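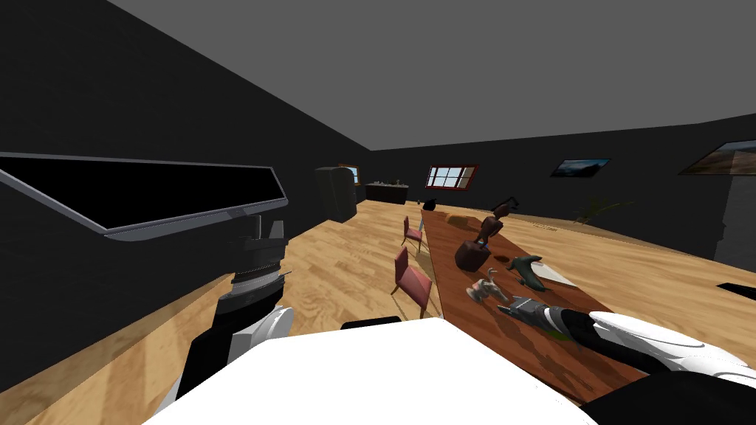

Two simulated arms, the right one over the dining table, in Goralo, the practice room used at Bistus.

Leonora Ignacio spends most mornings driving a robot that doesn't exist. She holds a controller in each hand, moves her own wrists and elbows, and the arms in the simulator follow.

"You do the task yourself, through the robot," she says. "Pick it up, put it down, save it, reset the room."

A full set is 100 demonstrations of one task. Her first took 2 weeks, and she threw out 54 of the early ones. "I was jerky. If I dither over a grasp, the model learns to dither."

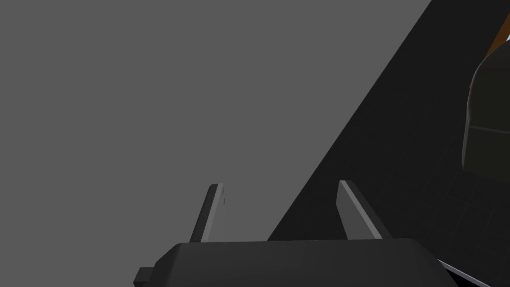 Gripper view, fingers apart.

She works mainly from the wrist views now – the wide view tells her where the arm is, but it's no good for judging the last few centimetres. New operators tend to rush that part. She tells them to slow down, line up both fingers and only then close.

Odd shapes take longer to learn than boxes. "With a vase you have to choose where to hold it, and you have to choose the same way most of the time. Otherwise you're teaching it two different habits."
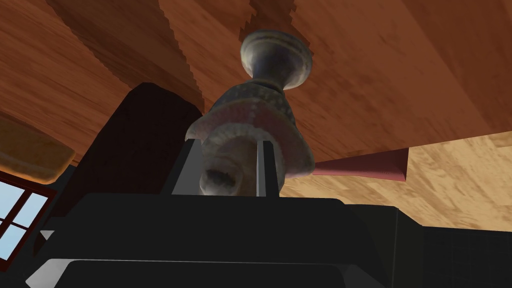
Estrella disagrees on that last point, and would sooner see a few different grasps in every set, so the robot has something to fall back on when its favourite one is blocked. The two of them plan to train on both kinds in May and compare.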